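Varow: scene randomizer and wrist-view renderer for kitchen manipulation

Hi, and thanks for stopping by! Varow is the tool I wrote to make a whole lot of kitchens for a simulated arm to practice in. It swaps stone, paint and lighting on the counters and walls, moves the arm to a start pose, and saves what the wrist camera sees along with the joint readings. I started it in February as a one-file script and it got out of hand (in a good way, I hope).

What's in the download

There are 2571 episodes, made from 985 different room setups. Each episode folder has the wrist frames, a states file with joint angles and gripper width, and a small config file that lists every texture and light that was picked. If you only want to poke around, grab the mini set first. It has 500 episodes and fits on a laptop without any drama.

The rooms come from three layout packs, which I named Buro, Jurkeck and Benedetti so I'd stop mixing them up. Buro is the plain one with long straight counters. Jurkeck has more inside corners, and Benedetti is where I put the odd angles that broke my early planner over and over.

Textures are drawn separately for each surface, so two walls that meet can end up with totally different stone. I went back and forth on that one! Matching walls look nicer, but my edge detector got lazy with them and started treating any change in pattern as the end of the counter.
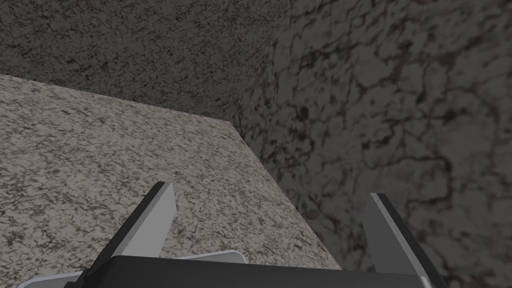 Natalina Bortolotti

Pale speckled granite next to dark veined stone is an easy case for finding the side edge, and I like to start people on frames of that sort. The back wall is harder than it looks, with a speckle of its own that's a lot like the counter's, only darker. If your segmenter leans on texture alone, try it on a view like this before you trust it. Also look at how much of the bottom of the view the gripper takes up. The loader has a mask_gripper option that blanks it out, and I leave it off by default so that policies can learn where their own fingers are.

Getting it running

Make a fresh Python environment, install from requirements.txt, then run make_rooms.py followed by render.py. Rendering without a display works, but you have to pass --headless to both scripts or the second one just sits there. (I lost a whole evening to that.) Seeds go in the config, and the same seed gives you the same room on the same GPU driver. Across drivers I've seen tiny differences in the shading, so please don't compare pixel hashes.

Known problems

Episodes with the fingers spread wide sometimes log the gripper width one step late. Five of the Benedetti rooms have a counter that pokes slightly into the wall; they're listed in bad_rooms.txt and the loader skips them unless you ask for them. Shadows are very soft everywhere, so don't expect a policy trained only on this to cope with a sunny window.

Changes

Apr 11, 2023: fixed the camera offset in Jurkeck, added the mini set, renamed "grip" to "gripper_width" in the states file. Old loaders will complain about that last one, sorry!

Bug reports are very welcome. Please paste the config file for the room, and the seed if you changed it.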